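How to prepare a two-arm sorting station, and the people who will work beside it

Posted 20th February

I work in the supplies room of Bellesico, a company that paints and renovates offices. Since September a part of our sorting is done by two robot arms. We call the station Ekari, after the name of the project. In this tutorial I explain how we set up one simple task, collecting masking tape rolls into a tub, and what I would advise to the people who must share their day with such a machine.

What you need

- a station with two arms and a gripper on each
- one white plastic tub with a low rim
- the rolls you want to collect
- a notebook for the shift, made of paper
- one person who knows the old way of doing the job

The last point is the most important for me. Before the station, two of us collected and sorted by hand. We knew which rolls are too dusty to give out again, and we never wrote this down anywhere. When the technicians from Mestari came to install the arms, they asked for our rules and we had none on paper. We lost 19 days in writing them.

Step 1. Write the rules in plain words

Take one object and describe what must happen with it. For us it was: every roll goes in the tub, standing or flat, and no roll stays on the floor of the station. Do not write "sort nicely". Write also what the arms should leave alone.

Step 2. Place the tub first

Put the tub in the middle, with the long side going from back to front, so both arms can reach it. Then put the rolls down on the two sides. Some can lie flat and some can stand on the edge, as they would come back from a job.

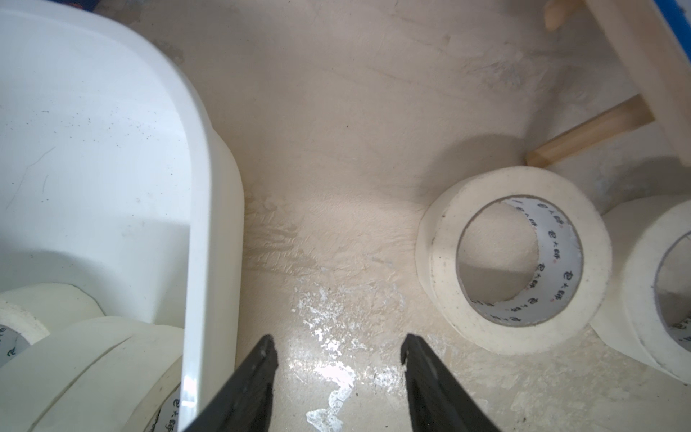

Leave enough space for the fingers to open. A roll pressed close against the rim is harder to take than a roll in the open, and the first week we made many such mistakes. If you get more than a few failed grips on one side, move the rolls and not the tub.

Step 3. Run slowly and stay near

Start with a small batch at low speed. Our setting for the first runs was 400 on the controller, and only later we went to 500. These numbers belong to our controller and yours will be different. One person watches and keeps a hand near the stop button. Please do not give this person a second task at the same time. We tried it and it was not fair to her.
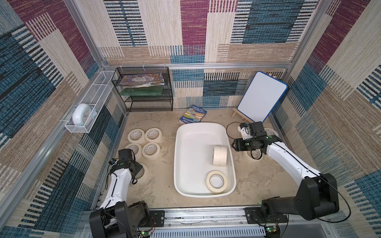

Step 4. Write down every stop

In the notebook we put the hour, which arm, and what the person did after. In the first month we had 905 lines. Arai, the firm that does our maintenance, reads it on each visit, and some of our own remarks are now in their settings.

Step 5. Talk about the hours

This step was missing in the manual. The sorting took most of our mornings and now it takes less of them, so my colleagues asked what happens with the rest. In our case we moved to checking the tools and preparing the boxes for each site. I like the checking more. One colleague misses the sorting, because it was a quiet time to talk. Now we begin the shift with a short coffee beside the station, before it is switched on.

If your manager wants to change the duties, ask for it in writing before the arms arrive. Ask also who is paid for the training hours. We received ours only after the second request.

Step 6. Keep the hand skill

Once in a month we do the whole job by hand, with the arms off. New people learn the rules in this way, and when the station is in repair the painters still get their tape.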